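Open house at Zirkolholm: a morning among the breakfast things

I had been meaning to get out to Zirkolholm for ages, and when the open house was announced for June 13, 2021 I put my name down the same evening. My friend Laiba Butt came along, mostly for the train ride, and ended up staying longer at every table than I did!

If you don't know the place, it's an old dairy at the end of a gravel lane, and these days it is given over to everyday household goods: plates, kettles, toasters, bread knives, all the stuff you use half asleep in the morning. It takes 41 minutes from the station on foot if you miss the bus. We missed the bus.

Kirsten Sveinbjörnsson met our group at the gate and took us straight into the long room, where the tableware collection is kept. There are 2,670 pieces on the shelves and you are allowed to pick up nearly all of them. I was like a kid in there. Cream soup bowls with chipped feet, egg cups, a whole bay of oval serving dishes, and then the dark glazes by the window, which were my favorite (I came home wanting to throw out everything white I own). Kirsten told us that dark plates show every fingerprint and every crumb, so people fall in love with them in the store and grumble at home. I would still take a stack.

Next came the repair room, which smells of machine oil and, very strongly, of burnt toast. Parveen Kiani runs the small appliance bench and she had a Trerkik kettle in pieces when we walked in. She let Laiba put the lid hinge back together. It took Laiba three tries and she got a round of applause from people she had never met. Parveen's advice for toaster owners was simple: unplug it, let it cool, tip the crumbs out, and leave the knives in the drawer. She sees a lot of toasters with bent wires inside.

Upstairs there was coffee and a seeded loaf baked by Haruna Okabe, sliced thick. The coffee cost 3 dollars with a refill, and the bread was free, and I had more of it than I should admit to. Haruna sat down with us and we got talking about which things really need to live on a kitchen counter. She keeps only a kettle out. I can't do that, I'd never make toast again if I had to dig for the toaster.

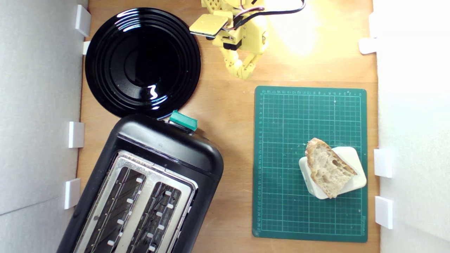

Laiba took my side on this one. She likes a plate right next to the toaster so the slices go straight over while they're still too hot to hold, and she isn't fussy about everything being lined up square. Haruna wanted to know where the butter goes in this plan, and we didn't have an answer.

The last stop was the little shop, where Cinzia Zuccaro was wrapping things in newspaper as fast as people could carry them over. I bought a Findar bread board for 18 dollars and Laiba found two Tarar mugs with blue handles. Bring cash if you go, the card reader was having a bad day.

They open the doors again in November, and Kirsten says the enamel shelves should be finished by then. We'll be catching the earlier train.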